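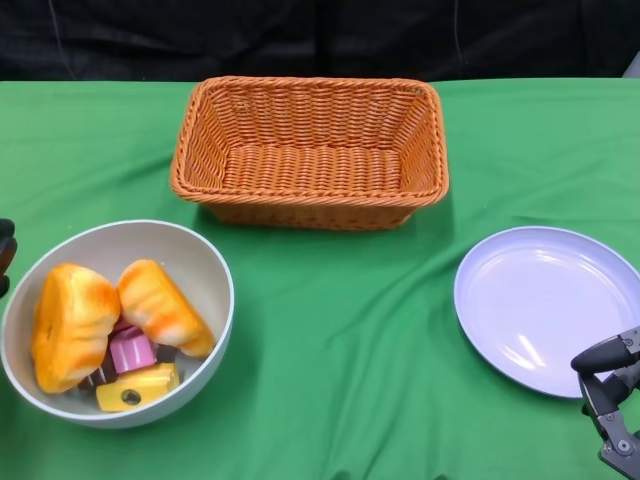
*Wicker basket on green cloth, black backdrop.*

# Pundow reprint vs. original newsstand run: which issues have altered colour, and how do I tell a mixed lot apart?

**inkline_west**
Posted December 2019

I have been filling gaps in a run of Pundow, the science fiction anthology title from Lostholm Publications, and have hit a problem with identification. The lot I bought was listed as first printings. At least some of the copies appear to be from the later Mesby reissue programme, which used the same cover art, the same issue numbers and, as far as I can see, the same cover price.

What I have checked so far:

- Indicia text on the inside front cover. It reads the same on all copies, including the Lostholm street address.
- Trim size. There is variation, but not enough that I would rely on it. My ruler is in millimetres and the differences are of the order I would expect from ordinary trimming.
- Cover stock. Several copies have a noticeably higher gloss.
- Interior colour. In issue 7, the sky on the opening splash page is a flat cyan in one copy and a graded blue-violet in the other.

The grading point is what I would like settled. I do not know which of the two is the original. The price guide I use treats the whole run as one entry and makes no mention of a reissue.

Specific points I need help with:

1. Is there a reliable marker that does not require removing staples?
2. Were all issues reissued, or only part of the run?
3. Is the letters page different between printings?

I am cataloguing, so value is a secondary matter. I would still like the records to be correct.

---

**quarterbound**

The indicia will not help. Mesby shot its plates from printed copies and left the inside front cover untouched, address included.

Look at the inside back cover instead. In the original printing it carries a mail-order advertisement for Lindqvist model kits with a clip-out coupon. The reissue keeps the advertisement but removes the dotted rule around the coupon, as the offer had expired. This applies to every reissued number I have handled. If the page is missing or the coupon has been cut, go to the next test.

Second test is the screen. Put a loupe on any area of flesh tone. The originals use a coarse dot with visible misregistration of the magenta plate, commonly to the left. The reissue was rescreened over an already screened image, so you get a moiré, visible as a faint plaid. A 10x loupe is adequate. A flatbed scan at a high optical resolution will also show it, provided descreening is switched off in the scanner driver. Some drivers have it on by default.

On the splash page in issue 7: flat cyan is the reissue. The gradation on the original was built up from hand-cut tint layers, and these closed up when the page was rephotographed. The reissue colourist replaced the area with a single tint. The same thing happened to the night sequence in the lead story of issue 12, where the hull lettering disappears into the background.

Only the first 19 issues were reissued. Anything after that is a Lostholm original by default.

Letters page: same text, same layout. The second column sits slightly lower in the reissue, but you need a confirmed original beside it to see this, so I would not use it as a primary marker.

For the catalogue, I enter the two printings as separate records with a shared issue number and a suffix for the printing. Put the diagnostic you used in the notes field. Otherwise you will have to repeat the examination when someone queries it.

---

**sundaystrip**

gloss = reissue. I have a stack of both and the shiny ones are all Mesby. never bothered with a loupe

---

**panelborder**

I would be cautious about the gloss test in the previous post. Lostholm changed cover stock during the original run, beginning with the June issue of the second year, and the later stock is close to the Mesby stock in finish. Gloss will separate the printings on the earliest numbers but not after that.

I agree with the coupon rule and the moiré check. Two additions.

Staples: originals I have examined have a wide-crown staple, and the reissue a narrower one. Replaced staples are common in copies that have been pressed or cleaned, so treat this as supporting evidence only.

Paper: the reissue interior is a brighter newsprint and tans from the edges inward. The original tans more evenly across the page. Storage history affects this a good deal, and I would not assign a printing on paper colour alone.

One correction on issue 12. The lost hull lettering also occurs in a small number of copies that pass the coupon test, so I take it to be an over-inking fault in part of the original print run. Use the coupon rule for that number and ignore the lettering.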